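3.2 Setting up and looking after the hand-held gripper

Most of what we have to say about the cloth recordings concerns a single piece of equipment, the hand-held gripper that our recorders carried from room to room, and we would like to be generous with the details here, because when we began we could find very little written down by other groups about how they kept such a tool in good order from one week to the next. The policy network and its training are described in Section 4. What follows is about screws, pads, pivots and patience.

We kept two grippers of the same build, which we called Kuo and Conda after the labels on the boxes they were stored in. Kuo did nearly all of the recording, and Conda sat on the shelf at Barunport as the spare, with its own log sheet. Each one is a two-finger tool driven by a linkage, with the camera mounted so that it looks down past the fingers at whatever is being handled. When the handle is squeezed the arms swing on their pivots and the fingers close; when it is let go, a return spring opens them again. There is no motor. We chose this on purpose, as a person can feel through the handle how firmly a piece of cloth is being held, and that feeling is hard to put back once it has been taken away.

The setup before each session was always the same, and it was done by whoever was going to hold the tool that day. The fingers were closed slowly with nothing between them, and the recorder looked to see whether the two pads met along their full length. If they met at the tip first, the left finger was loosened at its base, eased back and tightened again. After that came a pinch test on a single layer of cotton, which had to stay put when tugged gently to one side. Only then was the camera switched on and the width calibration run, opening and closing the fingers 8 times at an even pace so that the software could learn the two end positions.

We did most of this on a bed or a table with a soft cover over it, and we grew fond of the arrangement. A hard surface lets the tips scrape and skid, which wears the pads and teaches the recorder to hover nervously above the cloth – and a nervous recording is a poor thing to learn from. A fuzzy blanket forgives a clumsy approach. It does have a cost, though, as lint finds its way into the joints, and we come back to that below. Figure 2 shows the tool at work on a piece of dark cloth over such a cover, with the fingers closed on a fold.
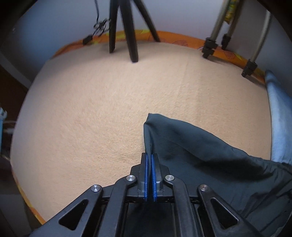 Figure 2. The gripper holding a thin ridge of cloth between its blue pads. The round caps on the black arms mark the pivots discussed in this section.

Zanele Chauke objected, when she read an early draft, that a check made with empty fingers tells you very little about how the pads will behave on a thick fold, and that we ought to test on the same material we meant to record. We think she was right, and from August onward the pinch test was repeated on a doubled piece of whatever cloth was next on the list. It added a little time to every session and we were glad of it, particularly with fleece, where pads that looked perfectly lined up when empty could still splay a touch at the tips.

The pivots needed more care than we had planned for. A joint that has picked up lint does not jam all at once. It grows a little slow to open, and the recorder makes up for it without noticing, so the first sign is usually in the data, as a lag between the hand letting go and the fingers coming apart. Out of 46 sessions with Kuo, 4 had to be recorded again for this reason. Ayane Okabe went back through the width traces and found that the lag could be seen well before anyone holding the tool had complained of it, and we now plot the opening time at the end of each day.

Our cleaning routine is a simple one. The arms are brushed with a soft, dry brush while the fingers are worked open and closed, and any threads wound around a pivot are lifted out with tweezers. We tried a light oil early on and gave it up, as it held the lint in place and, worse, crept down to the pads. If brushing does not bring the opening time back to where it was, the cap comes off, the pin is wiped and the washer behind it is replaced.

The pads themselves are wiped with a damp cloth and left to dry before storage. We change both together, even when only one looks worn – a new pad facing an old one pulls thin fabric sideways as the fingers close. Kwok-wai Tsai keeps the spare pads flat in a drawer, having found that those stored loose in the tool bag took on a slight curl that no amount of tightening would cure. After any change of pads the width calibration has to be run again from the beginning, and the old calibration file is kept with the sessions it belongs to.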